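Coltia Health Region: Vitamin Labelling Review

The Coltia Health Region has completed its review of labels on vitamin and herbal products sold in pharmacies and health food stores in Stullotton. Reviewers read 1,716 labels between February and June. Of these, 837 gave the daily amount in a form that matched the serving size printed on the same package. The remainder will be discussed with retailers over the coming months.

The review was led by Masaru Kinoshita of the Community Pharmacy Program. It did not test the contents of any product, and its findings should not be read as a statement on safety or benefit.

Residents who take supplements are asked to bring the original containers to their next medical appointment. Some herbal products, including St. John's wort, can change the way prescription medicines work. Patients should not stop or replace a prescribed treatment without speaking to their doctor or pharmacist.

Free medication reviews are offered at the Dreltov Street clinic every Thursday from 9:30 a.m. Thirteen places are open each week, and bookings are made through the front desk. Interpreters can be arranged if the request is made when booking.

A printed guide to reading supplement labels has been sent to 186 households that asked for one. Arlindo Cavalcanti, who edited the guide, is now preparing a large-print edition. Copies may be collected from the clinic or from the Huenchumán Centre library during regular hours. Comments on the guide may be left at either location.

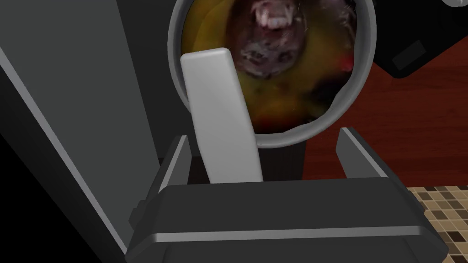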